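Most written procedures for two-arm shelf work say how fast the arms may move and what force they may apply. Very few say what state the table has to be in before a run counts. I think that is the wrong order. Speed and force limits are already set in the controller and rarely change between sites. Table state changes every time someone walks past.

Our own rule set at Kinditz began in April as a single page. It now has 3 parts: the start state, the person, and the record. The start state is the longest. It says which products belong on which tier, that drinks are grouped by type, that both grippers are open and empty, and that the area between them is clear. It also says that anything outside the rack is either listed on the run sheet or removed.
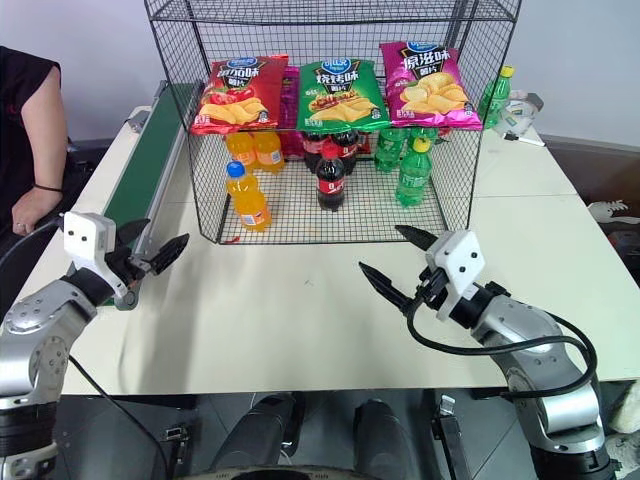

Bélanger objected to the last clause when the draft went out, writing that a store shelf never has a clean surround and that a rule demanding one will produce arms that work only in a lab. The same note asked for a fixed share of runs with unlisted items left in place.

I accept the first point and reject the second. Stray items are useful in a run if they are on the sheet. An unlisted item makes two runs look the same on paper when they were not, and a failed grasp can no longer be traced to a cause. The rule permits clutter. It requires that the clutter be written down.

The part on people is shorter and should be stricter. Fandel allows an operator beside the table while the arms are powered, provided the speed is capped. Vonitmont does not. We cap at 90 mm per second with a person inside the marked line and require a stop control within reach. I would add jewelry and loose cuffs to the checklist, as any machine shop does. Cables deserve a line too: slack at the wrist should be checked through the full range of motion, at the start of each shift and after any change of gripper.

The record is the part people skip. Of the first 1870 runs we logged, 1000 had no start state entered at all. Those runs are still on disk and I would not use them to support any claim about success rate. A standard that leaves the field optional will get the same result.

Text dated 2021-09-26. Comments go to the Kinditz practice notes desk.

© Kinditz | Contact | Back to top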